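Home | Projects | News | Partners | Contact

Celebrity Rumor Desk: progress report to the Cuypers fund

Sun 1 April

This report covers the second period of the grant. In the first period we built the archive of celebrity stories that are shared as jokes and later repeated as news. In this period we started to publish.

We put nine short articles on the Rultent site. Eight of them follow a meme about an actor or a singer from the first post to the moment when an entertainment page wrote it as a fact. The other one is a longer interview with a former gossip editor, who asked us not to print her name. It was read more than all the others together, and we would like to make a second one. 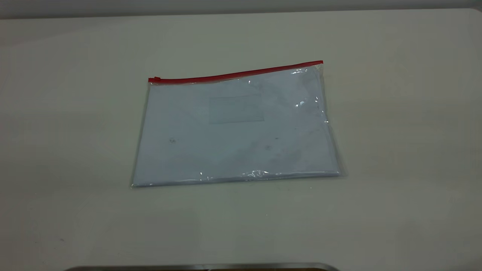 Anouk Baert

The cooperation with Lendeda is slower than we planned. They promised us access to their collection of fan pages in the beginning of the period, but the contract was signed only recently. For this reason the part about television couples is not finished. I expect to deliver it before the end of April if the access stays open.

We also tested Clutell, the tool for finding the oldest copy of a post. It works well with pictures that have text on them. With short videos it is weak, and our two editors still search by hand. This takes about 10 hours for one story, more than I wrote in the budget.

On the money: we spent less on travel and more on translation. I ask your permission to move the rest of the travel line to translation, so that we can include four stories from outside the English-language press. The total amount does not change.

One singer's management wrote to us with a complaint about a headline. We changed the headline the same day and put a note under the article. They have not written again.

The table of expenses is sent separately.

Share 8 | Comments 4

Sign up for our newsletter. You can unsubscribe at any time.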